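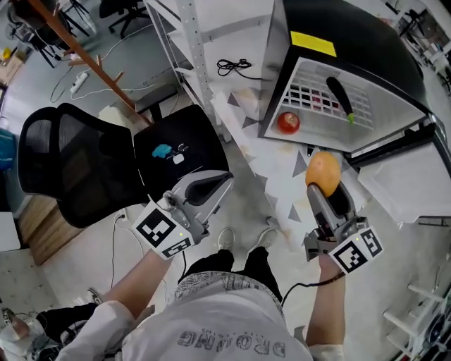 Slide 1. Title. Thank Rodica Mocanu for the slot. Say my bit is the tracking and retargeting layer only. Larasati Rondonuwu has policy training after the break.

Slide 2. Pipeline. Marker cube on each gripper, pose out of the detector, filter, then Merkura turns it into arm commands. Go slowly on this one. People asked about it on Tuesday and I rushed the answer.

Slide 3. Dropouts. We logged 459 pick-and-place demos. In 48 of them at least one cube was lost for longer than the filter could bridge. Most losses come when the wrist rolls past the point where any face is readable. Show the roll plot. Don't read out the axis labels.

Slide 4. What we changed. Old filter held the last pose, so the arm stopped and then jumped. New one carries the velocity forward for six samples, then flags the segment. Flagged segments go to Yogesh Tomar's review tool and he trims or bins them. Mention the colour coding: grey is kept, orange is flagged.

Slide 5. Planner. Fladus resamples every demo to 1000 waypoints before the collision check. Too many for short picks. Ask the room whether anybody has tried variable spacing.

Slide 6. Still open. Gripper width calibration drifts between sessions. Left and right clocks need a proper sync. Alina Crăciun has a patch for the clocks, not merged yet.

Questions. If time is short, skip slide 5 and go straight to the open items.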